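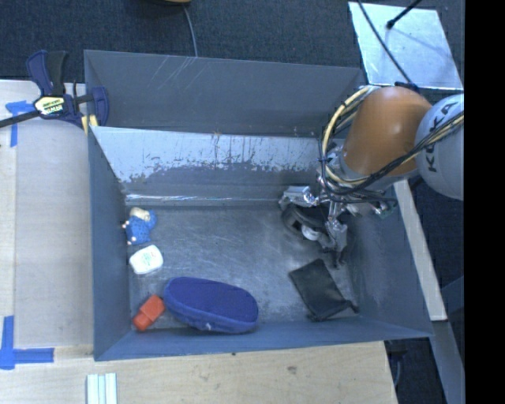 A scuffed metal bin with two sections, one long and narrow.

How to Clean and Touch Up an Old Metal Bin

I have a soft spot for old metal bins, and I'll admit I bring home more of them than I have shelves for (the last one came from the Ovden flea market, and it had clearly led a busy life!). A few scratches never bothered me, but bare metal will rust if you let it, so I like to give each one a good cleaning and a little paint before I put it to work.

Start by emptying it completely and brushing out the corners. Mix a squirt of dish soap into a bucket of warm water and wash every side, then rinse and dry it with an old towel. Let it sit at least 8 hours after that, overnight if you can stand to wait.

Next, feel along the worn spots with your fingertips. Wherever the paint ends in a rough edge, sand gently with 300 grit paper until you can hardly feel the step. Go easy, and wear a mask if you don't know how old the paint is.

Wipe off the dust, tape around the spot, and brush on a thin coat of metal primer. Once that's dry, add two thin coats of color, following the times on the can. My kitchen bin took up to 18 hours between coats one damp September, so please don't rush it. Pull the tape while the last coat is still a bit soft.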